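August, late, nearly 11 at night

What a day! I finally got through the whole of the Murnton loop without stopping to push the bike, and my legs are still buzzing as I write this. 31 miles, two big hills, and a headwind all the way home from Duggan – and I'd do it again tomorrow if my knees would let me.

Wilfredo Tiongson met me at the bridge with a bag of plums from his tree (sweet, sticky, ate four before we'd even set off). He knows every farm lane out there, so we cut behind the old mill and came down through the orchards instead of taking the highway. The smell! Warm hay and apples the whole way. We saw a heron standing in the creek and both of us just stopped talking.

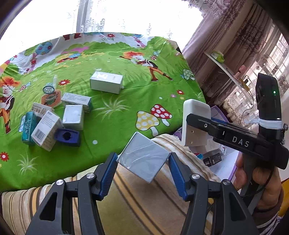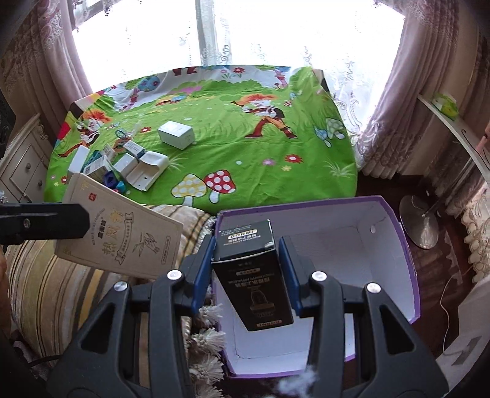
Small boxes, one white and one black.

Lunch was at Sultine, on the porch, and I had the tomato pie again. Must ask them what's in the crust. Wilfredo thinks it's cornmeal, I say there's cheese in it.

The second hill nearly finished me. I dropped to the lowest gear and sang out loud to keep going, and a woman hanging out her wash joined in on the chorus! I laughed so hard I almost rode into the ditch.

Chain is squeaking, so oil it before the weekend. Also call Mom about the plums – she'll want some for jam, and Wilfredo says the tree is still full. Bed now.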